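Flavora produce packing: progress report to Bilex, second quarter
Prepared by Wian Hendricks for Thabiso Msimang
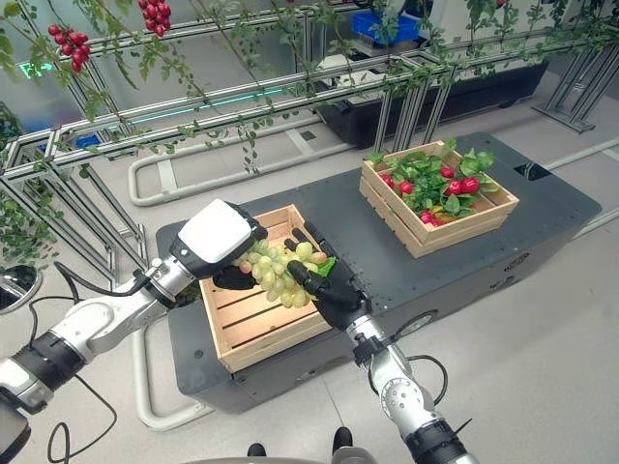 The switch from cardboard to slatted wooden crates is further along than it was in the last report, though I would not yet call it a success. Your grant paid for the crates on the understanding that they would cut bruising and let us reuse the same boxes all season. The reuse part looks sound. The bruising part I am less sure of. Radishes sit well in the open pine crates with their leaves left on, heaped above the rim, and nobody at the packing end has complained about them. Pale green grapes are another matter. A bunch being lowered into an empty crate has bare floor slats under it, with gaps in the boards at the sides, and the lowest berries are the ones I would worry about.

Where we are against the plan

Crates: all delivered by Mtshali in June, two weeks later than agreed. We sent 14 back with raised nails or split boards. Replacements have come for most of these and the rest are promised, again.

Root vegetables: fully moved over. Packers fill by eye and the weights have stayed close to target. Leaving the leaves on makes the boxes look generous, but shops still have to trim them, and two have asked if we could do it here. I have said no for now. It would add time that isn't in the budget.

Grapes: still on trial. We tried five crates with a paper liner and the same number without. The lined ones looked better on arrival, but they went on a different van and a shorter run, so I can't put much weight on that. The trial needs doing again on one van.

Cleaning: slower than Flemitz told us to expect. Soil works its way between the slats and a quick hose down doesn't shift it. We are now brushing first.

Money

Spending is within the total, but the liners were not in the original costing. If we keep grapes in wood we will need them all season, and that eats most of the saving on cardboard. I would like a decision on this before we order more crates, and I'd ask that the second payment is not tied to grapes being finished.

Next quarter

Repeat the grape trial, chase Mtshali for the missing replacements, and get a proper price for liners from more than one supplier. The claim in our application that every line would be in wood by the end of the season was hopeful – I would take it out of anything you send to your board.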